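Workshop tips: sharing a packing bench with a two-arm station

These notes come from the kitting room at Pidero, Dudgate, where small craft and hobby sets are made up for mail order. Part of the sorting moved from hand work to two-arm stations in April. The tips apply to any small shop planning the same change.

Bench and frame

Use a solid wood top and bolt the extrusion frame down before mounting the arms. Check the corner brackets weekly with a hex key. A loose bracket shows up first as a gripper that closes slightly to one side of the part, and people tend to blame the software for it. Mark the floor with tape so that carts stay out of the arms' reach.

Run the power leads down one side only. Leave enough slack at each joint for full travel, then tie the bundle to the link above the joint – never across it.
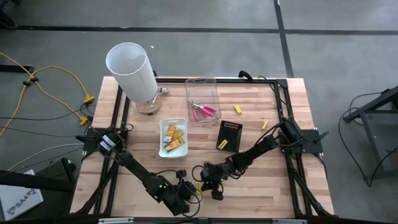

Trays wear faster than arms do. Keep spare trays on the shelf in each size and replace one as soon as a rim cracks. Clear bins suit hand tools, and shallow trays suit cartons and packets. Soft items such as foam blocks should not be stacked, as the lower block compresses and the grip height changes.

Before the first run of a shift:
Wipe the top with a barely damp cloth and let it dry.
Home both arms with the bench clear of hands.
Run one slow cycle at low speed and listen for a cable rubbing.
Write the start time on the bench sheet.

Who does what now

Under the old method each packer filled 121 sets per shift. The same packer now looks after 2 stations, and together they put out 248. The job has changed more than that figure suggests. Less time goes to reaching and folding, and more goes to refilling, clearing drops and deciding whether a stop is worth a report. Backs and wrists are better for it. Eyes are more tired by the afternoon, so we moved the second break earlier.
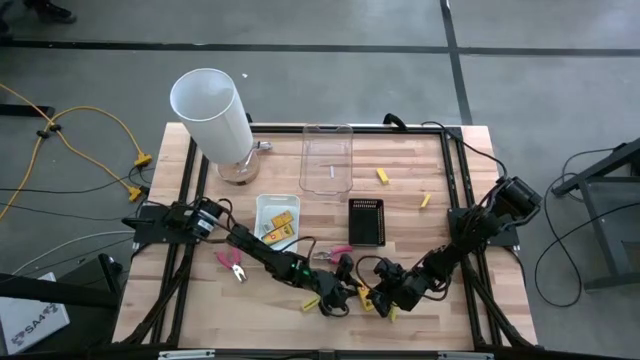 Rotate people between the stations and the hand benches every two hours. A packer who stays at a station all day stops noticing slow faults. Rotation also keeps up hand skills, which are still needed for odd sizes and for any day the line is down.

Pay grades should be settled before the equipment arrives. Ours were settled afterward, through Egilsson, and it took most of the summer.

Cartons and grip pads

Set grip force on an empty carton first, then on a full one. Thin card creases at the flap end well before it slips. Clean the finger faces with alcohol every 700 cycles and let them dry before restarting. If a carton turns in the grip, lower the closing speed before adding force.
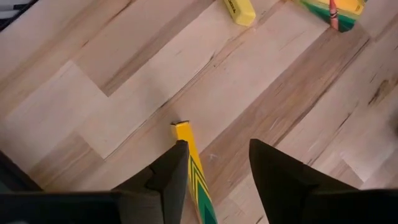

Astach wrote in to say that the cleaning interval is too long for a dusty room, and that at their shop the packers asked to set it themselves. They were given the setting, along with the right to stop a station without calling a lead, and unplanned stops went down within a month.

We have since put the interval on the bench sheet, where the packer on shift can change it. Initial any change and leave the old value readable.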